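Casual table resetter, Wednesdays and the odd Friday

Girkus runs shared meeting rooms on two floors of the Irberg building, and people leave things in them. Cups, mostly. Also pens, wallets, half a muffin, once a single ski boot. We need someone to go around between bookings and put the tables back to a neutral colour.

The job: clear the table, bin the rubbish, return markers to the whiteboard tray, push the chairs in, and log anything valuable in the lost property book before it goes in the locked drawer at reception. Wallets get logged first and unopened. Yes, even if you're curious. The book is up to entry 3067 and your handwriting should be better than your predecessor's.

You'll suit this if you can tell rubbish from somebody's favourite mug, and you can enter a room where a meeting has run over and stand there politely until it hasn't.

Experience isn't needed. A police check is, and we pay for it. Shifts are four hours, starting at 2 pm, with a paid break and access to a coffee machine that has its moods. You'll be on your feet and there are stairs.

To apply, send us 200 words on the worst table you've ever cleared, at home or at work. No cover letters, please. Drop it at the Sfeir Street desk or post it to Girkus, Box 324, Irberg. We start the new person in March.

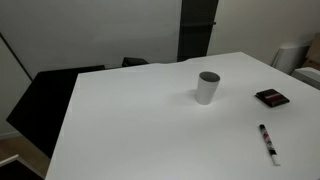 Cup, wallet, marker: three items, three different destinations.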